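Didetside Forums > Siriwan Saga > Books and Canon
Thread: Is the Prono moon the same place as Stundik??

algirdas_s
Rereading book 2 and need a sanity check. Ferry captain says Stundik has "one sea and no tides". Then book 3 opens on Prono - one sea, no tides, same salt towers. Same place renamed? Or did the author just forget. The wiki has them as seperate pages and no source on either.

chalermj
Separate. Stundik is in the inner ring, it's on the map in the hardback. Prono is a moon. Next.

algirdas_s
The hardback map is from the 2nd printing and half of it is wrong. It puts the Siriwan gate in the middle of the ocean.

rocio.h
The gate IS in the ocean. Chapter 71, the long one. They sail through it?

chalermj
Thank you Rocío

gregor_haldane
Mod hat off for a sec. I always read it as one place at two dates. Stundik before the exile, Prono after. Salt towers are "new" in book 2 and "worn to stumps" in 3. Had a table of all the quotes somewhere, will dig it out tonight.

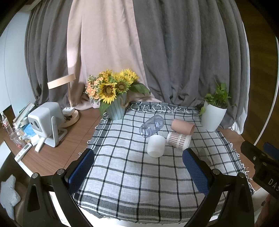 Cups and a bottle on the check cloth

rocio.h
Nice cloth. The stumps line is good though, I'd missed that. But a planet doesn't turn into a moon.

gregor_haldane
Does anyone in the book call Prono a moon? Only the glossary does. And the glossary was done for the game.

chalermj
Glossary is canon. It's printed in the book.

sakda_p
Glossary also says the exile lasted up to 2000 years and then gives dates that dont add up to that. Wouldn't hang anything on it tbh.

Anyway the Thai edition has a different word for each. Stundik gets the word for land, Prono gets the word you'd use for an island. No moon anywhere. Translator might of been guessing but still.

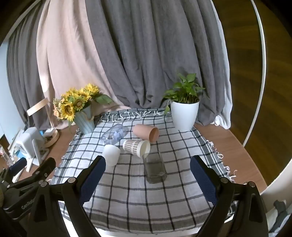

And the captain's song is in both books, same verse, one line changed. In book 2 it's "my mother's harbour", in 3 it's "my mother's mothers' harbour". That's generations. Fits what Gregor said.

algirdas_s
Oh that's very good. How did I miss that

chalermj
Songs travel. People left Stundik, took the song with them, sang it on Prono. Doesn't prove anything about the rock they're standing on.

rocio.h
Kind of with Chalerm on this one. Towers could be copied too, settlers build what they know.

sakda_p
And no tides? They copied that as well?

chalermj
Lots of places have no tides.

gregor_haldane
Mod hat back on. Please don't merge the wiki pages yet, someone had a go at lunchtime and I've reverted it. Put a "disputed" note on both, quote the song lines with chapter numbers. Which printing you're using too, please.

algirdas_s
Note's on Stundik. Prono page is locked for me, can you do it?

gregor_haldane
Done. Quote table still to come, wrong laptop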